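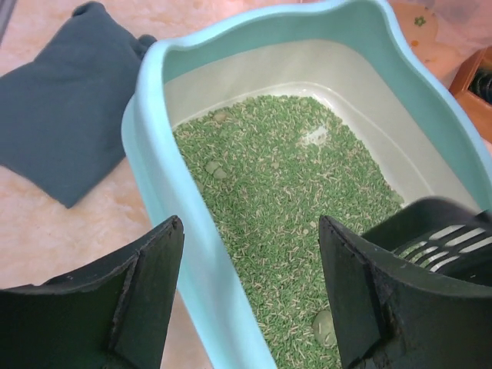

How often do you really need to scoop a litter box? Twice a day if you have one cat, and more if you have two, and you'll thank yourself by the weekend.

I used to be a once-a-day person. Well, I used to be a once-a-day-if-I-remembered person, and then Genalyn Gatchalian moved in across the hall and came over for coffee and asked, very politely, if something had died behind my couch. So now I scoop at 6 in the morning while the kettle's going, and again before bed, and I've got opinions on the whole business. Bear with me, I know it's not everyone's idea of a fun read!

First, the litter. I switched to the green pellets in March after years of the gray sandy kind, which got into everything (my slippers, the toaster once, I don't want to talk about it). The pellets are little short cylinders and they mostly stay put. When one does get kicked out I can pick it up with my fingers, which I could never do with the sand. They do break down into paler bits as the bag gets shaken around, so don't panic if yours looks like a mix of green and cream. Mine has always looked like that and the cat couldn't care less.

The clumps come out well as long as you leave them alone for a bit. My mistake in the early days was going in the second she hopped out. You get mush, and the mush sticks to the tray, and then you're standing there with a paper towel at bedtime. Give it half an hour. Then slide the scoop in flat along the bottom, get right under the lump and lift slowly. If you stab at it from the top it breaks in half and you spend the next week finding the other half.

And the scoop matters more than I thought. With pellets you want long slots, wide enough that the clean stuff falls through with a gentle shake. My old one had tiny round holes made for sand, and I was throwing away half the bag every time. I bought a Hayes one with slots and I've been very happy with it, though I do wish the handle was longer. My sister swears by her Furnel, which is metal and weighs as much as a frying pan. To each her own.

Depth is the other thing people ask me about. I keep it shallow-ish, a couple of inches, and I top up after I scoop. The cat has a favorite corner and she digs everything away from it, so you'll see bare tray on one side and a big drift on the other by Thursday. I just push it back level with the scoop. I tried filling it deeper to get ahead of her and all that happened was more pellets on the floor.

Speaking of the floor. Yes, my box lives next to a fuzzy rug. I know! Everybody tells me I should have one of those rubber mats, and I had one, from Trinell, and the cat refused to step on it. She would jump clear over it and land with a skid. The rug she likes. It's that peachy beige color that hides dust fairly well, and I take it outside and give it a good shake when I do the weekly change. A pass with the vacuum after that and it's fine for another week.

The weekly change goes like this at my place. Everything out into a bag, tray into the tub, warm water and plain dish soap, no bleach, nothing with a lemon smell (she hates lemon, and I've read plenty of cats do). Then I dry it properly with an old towel before the new pellets go in. Don't skip the drying - any water left in the bottom turns the first layer to porridge and you've wasted a scoop or two of perfectly good litter. My box has a wavy rim, very pretty in the store, and I'll warn you that the little dips in it collect dust like crazy. An old toothbrush gets in there nicely.

I did look at the Visen, the fancy one that cleans itself. It costs 400 dollars. For that money I can keep walking over there in my socks twice a day, thanks. Ayman Helmy left a comment last time saying his paid for itself in saved litter, and maybe so, but his cats are a lot bigger than mine and I suspect his electric bill is too.

Next time I'll get into where to store the bag, which I still haven't figured out. It's currently in the bathtub.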